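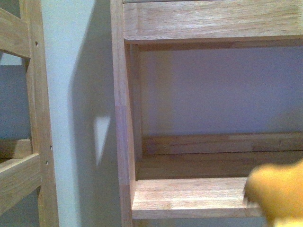
What is a party congress?

A party congress is the meeting at which the delegates of a political party elect its leaders, adopt its program, and change its rules. In most parties it ranks above every other body, including the party's own executive.

Chapter 3
Who Gets to Be a Delegate

Chapter 2 dealt with how parties write their programs. This chapter turns to the people who vote on them. The rules for choosing delegates vary more than the rules for almost anything else in party life, and a change in those rules can shift power inside a party without a single leader being replaced.

Take the Jernport district party, which we follow through the rest of the book. It sent 10 delegates to the December congress. Under the old rules the district board named all of them. Under the present rules the branches elect eight and the board names two. Reinaldo Vieira, then district secretary, opposed the change on the ground that small branches would trade votes with one another. Borislav Softić, who drafted it, answered that they had always done so, and that the trading would now take place at meetings where members could watch it.

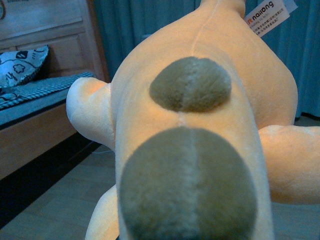
3.1 Branch size and the vote

A branch at Jernport needs 984 paid members to claim a second delegate. The Skinavik branch has never reached that figure. The Mekari branch passed it once and fell back before the next count. Thresholds of this kind reward recruitment in the months before a congress and do little for it afterward. Students should compare the membership figures for a congress year with those for the year that follows.
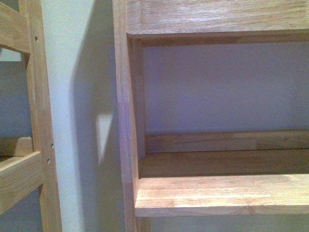 Delegates bring instructions with them, and parties disagree over how binding these are. Under a strict mandate, the delegate must vote as the branch decided. Under a free mandate, the delegate may listen to the debate and choose. Most party rules lie somewhere between the two. A shelving unit has a vertical side panel and a horizontal board, and a mandate can be thought of in the same way: the upright is what the branch has fixed, and the board is the space left for the delegate to use. The Vondráček rules, discussed in section 3.2, leave a good deal of that space on policy and almost none on the election of leaders.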